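Section 4: Using Your Clandum Table as a Folding Station

We love this part of the guide! A clear tabletop is a wonderful place to sort laundry, and once you get into the rhythm a full load goes quickly.

1. Wipe the top with a soft cloth and let it dry for 10 minutes.
2. Pull any cables back through the grommet so nothing snags.
3. Lay jeans flat with the waistband away from you, then smooth out the pockets and fly.

Dark fabrics on the light wood top 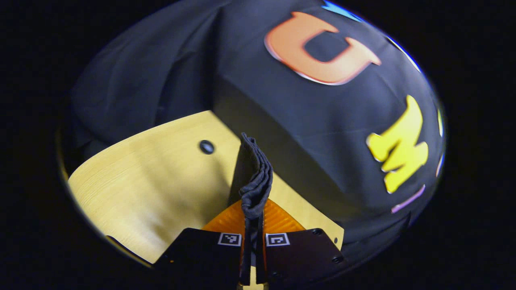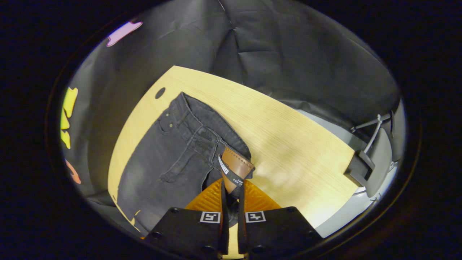
4. Fold one leg over the other, then bring the hems up to the waistband.
5. Turn printed pieces inside out before folding - the colors stay bright much longer.

Note: Rivets and zippers can scratch. Lift heavy denim when you move it, and never drag it.

Caution: Keep the total load under 50 pounds, and don't lean on the edge while you fold. New dark denim can leave dye behind, so let it dry fully before it goes on the table.

For the Hodthorpe shelf add-on, go to page 43.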